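How We Build a Robot With Two Arms

Our robot lives in the shared workshop in Dernbridge, and its name is Trotik. We build it on Wednesday evenings. 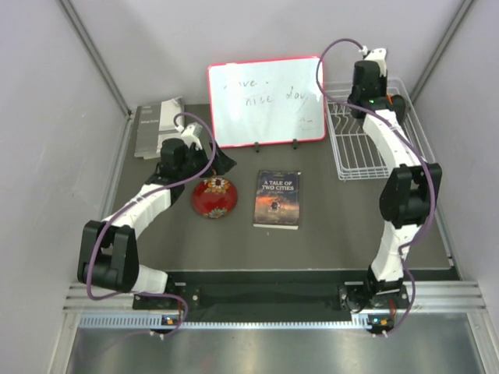

A robot arm is a little like your own arm. Stretch yours out and bend it slowly. You have a shoulder, an elbow and a wrist, and these are called joints. Between the joints are the long parts, which we call links. Trotik has links too, and they are white. The elbows are black. At the end of each arm, where you have a hand, there is a gripper. It opens and closes like your thumb and one finger when you pick up a pea.

First we fixed the base of each arm at the front of the table. A base must be very firm. If it moves even a little, the gripper at the far end will move much more. You can try this with a long ruler - hold one end, turn your wrist a small bit, and look how far the other end travels.

Then came the cables. Ours are purple, and they hang in big loops. Do you know why they are not pulled tight? When the arm stretches, the cable must be long enough to go with it. A tight cable can come out of its plug, and then the arm stops.

After this we give Trotik some things to practise with. A bowl is round and can slip away. A book is flat, so it is difficult to get a finger under it. A dish rack has narrow slots, and the arm must go to exactly the right place.

The first program we wrote had 273 lines. The one we use now has 1,683, and we still find mistakes in it.

Try it at home: put a spoon in a cup using only your thumb and one finger, with your elbow resting on the table.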